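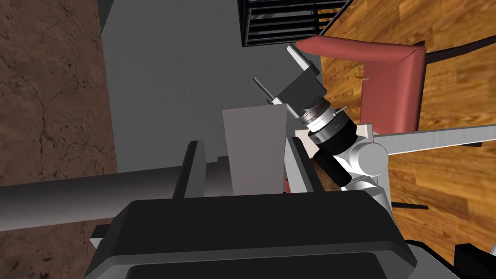 Rerkis two-arm cell, simulation view from the right gripper. Gray block between the fingers, second arm at right.

Home | Products | Cells | Service | Contact

Rerkis Two-Arm Handling Cell

The Rerkis cell is a two-arm station for picking, holding and passing small parts at a standing-height bench. It is supplied with parallel grippers, a controller cabinet, a base plate and a simulation package. The layout is built and tested in simulation before hardware ships, and the customer receives the same model for training and program changes.

Operation

Each arm runs its own program. Handover points are stored as shared positions, and the controller blocks both arms from entering a shared zone at the same time unless the step is marked as a handover. Finger travel and closing force are set per part. A part record can be copied and edited at the panel without opening the program.

Basic data

Arms: 2
Axes per arm: 7
Stored part records: up to 24
Changeover between stored parts: 9 minutes, fingers included
Supply: single phase

Work at the station

At Justunwood, a maker of furniture fittings, the cell took over loading at the drilling station. Operators had previously placed and removed each block by hand, 1,586 in a shift. The same operators now fill the infeed trays, check hole position on sampled parts and clear stops. Staffing on the line was not reduced. One position moved from loading to inspection, with a change in job grade.

"The lifting is gone, but the attention is not," says line lead Zuzanna Szczepańska. "You watch the trays and the stop list. The first month was slower than before, and we had to plan for that."

Leszek Jakubowski, maintenance, asked for two changes after installation: a lower reset button and a stop message that names the arm. Both are standard on cells ordered since July.

Training

Operator training takes one day and covers start, stop, tray change and part selection. Programmer training takes three days and is done mainly in the simulation package. Shift leads should attend the operator day together with their crews.

Supplied separately

Infeed trays, guarding, light curtain, custom fingers. A risk assessment of the finished installation remains the responsibility of the site.

Sales and layout requests: Yuk-lan Leung
Service: Sławomir Piątek

Shares: 24 | Comments: 0
Last updated: 22 March 2020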